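The tour left from the loading door at two, and Malcolm Birkett had been standing there since half past one so as not to look keen.

He had come on behalf of Cludomar Garden Supply, which sold potting mix to people who would rather have had a bigger yard. His boss wanted to know whether a machine could do the bench work. His boss also wanted him back by four with the van.

"This is Ilta," said the guide, a young woman from Nasution in a vest too large for her. She waved at the arm the way you'd introduce an aunt. "She's doing the gardening table today."

Malcolm said hello to it. He regretted this at once.

The visitors shuffled in behind the yellow line. A man from Skoketti, in very clean boots, asked what it cost and was told there was a brochure. Ilta's own view came up on the big screen, which gave everyone something to look at besides each other.
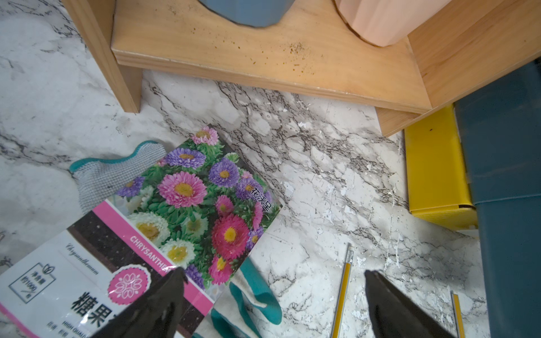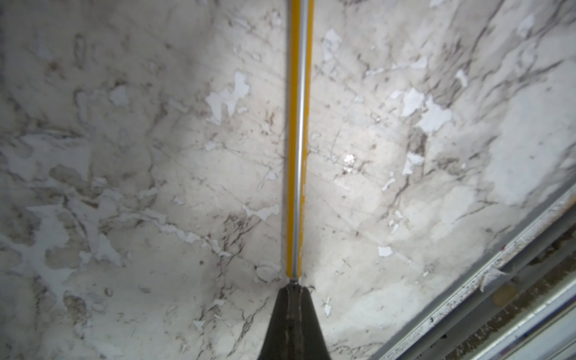 "Marble," said the man from Skoketti, approvingly.

"Marble pattern," said Malcolm, who had once covered a kitchen counter in something similar and knew how it ended. White patches had broken out all over it. He felt a sudden warmth toward the whole operation.

The arm hummed. It considered. Malcolm had worked with a boy like that at the nursery in April — you could watch a decision travel the full length of him and arrive as a question.

"How much does a thing like that cost to run?" Malcolm asked.

"It's 579 dollars a month for the service plan, and power's on top," said the guide.

He wrote 579 on his hand, having left his notebook in the van. The man from Skoketti wrote nothing, but nodded as if he'd been told less elsewhere.

"And does she do bags?" Malcolm said. "We've got 2,000 bags of mix to shift before spring."

"She's more of a tabletop person," said the guide.

Malcolm thought about his own back, which was not a tabletop person either, and took two brochures. On his way past the yellow line he said goodbye, quietly, to the arm, and then to the guide as well so it would seem general.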